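Ticket 1285 – Left gripper stops short of commanded width
Cell: Pollness tabletop, two arms
Opened by: Myrtle Obi
Assigned to: Magdalini Gkikas
Status: open, workaround in place

7th October, M. Obi
During the table-setting routine the left gripper faulted on close with "position not reached" and the arm held in place. Cleared the fault, re-homed, ran again. Same fault on the fifth attempt. Right gripper ran the same close command without error. No contact with the enclosure, no E-stop.

M. Gkikas
Please send the controller log and the encoder count at the moment of the fault.

M. Obi
Log attached. Commanded count 902, reported count short of that each time. Motor current climbs before the stop, so the controller is seeing load. Swapped the gripper cable with the spare from Gruvambridge – no change.

M. Gkikas
Current rise points to drag in the linkage or a homing offset that is out. Power down, lock out the cell, and move the fingers by hand through full travel. Then add views of the cell and of the fingers.

M. Obi
Hand check done with power off. Stiff near the closed end, free elsewhere. Views attached. 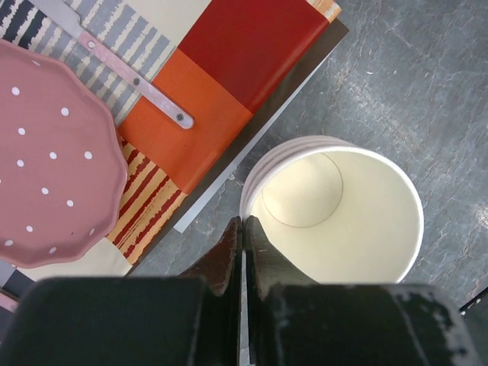
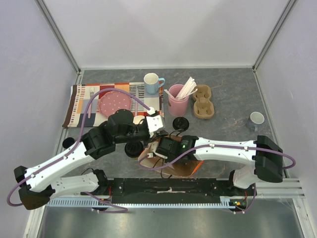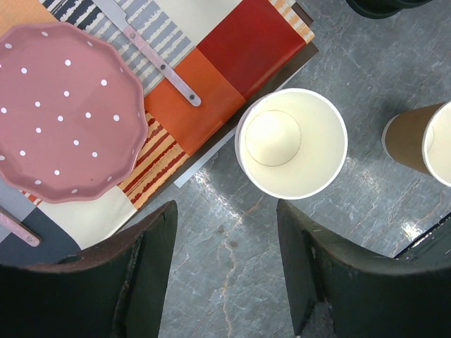
The homing offset was last written in September, when the Esposito firmware went on, and I can find no record of a travel check after that. I would start there before opening the linkage. For comparison, the first view has the fingers close together with a narrow gap, and the third has them wide open below the white paper cup. Finger finish is scuffed in both, so please say whether wear at the tips matters for the offset.

M. Gkikas
Tip wear will not cause drag at the linkage. Rewrite the offset using the Grullell procedure, then run five closes at reduced speed with nothing between the fingers. If current still rises, remove the gripper and send it in. Keep the close limit at the reduced setting until then.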